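Aleksandra Bednarek
@abednarek
19/08/2025

Trekville council has put out its plan for the new late bus to Bakska and I've read the whole thing so you don't have to. I have questions. 1/

The headline claim is 1,000 extra trips a month. Extra compared with what? There's no late bus now. Anyone who gets one is extra. 2/

Also, 1,000 trips is people getting on, so there and back counts twice. If you go to the pictures and come home again, you're two trips. Halve it before you get excited. 3/

The survey behind it had 400 replies. Fine. It was handed out at the bus station, to people waiting for a bus. I'd love to know what people at the car park would have said. 4/

Ekwood is doing the timetable. Same lot who did the Chettiar Road changes, where my old stop got moved round the corner "for reliability" and the bus has been late ever since. 5/

I do want this to work. I did late shifts for years and I know what it is to get in past midnight, eat whatever's nearest the bed and be up again at six. 6/

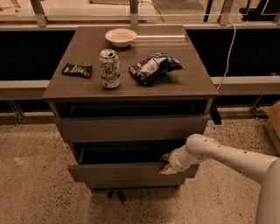
So will the late bus get shift workers home?
Some of them. The last one leaves Trekville at 23.10, and plenty of shifts at the hospital and the warehouses finish later than that. 7/

Someone will reply that you have to start somewhere. You do, but you could start at half past eleven. 8/

The fare page says "in line with daytime prices", then a footnote says this will be looked at after the trial. I've been reading council footnotes long enough to know which way that goes. 9/

And the trial itself starts in September and nowhere in the plan does it say how many passengers would count as a success. I looked in the annex too. The annex is mostly a map. 10/

I've emailed to ask for the target and for the full survey. Will post the reply if I get one. Last time it took them until after the decision. 11/11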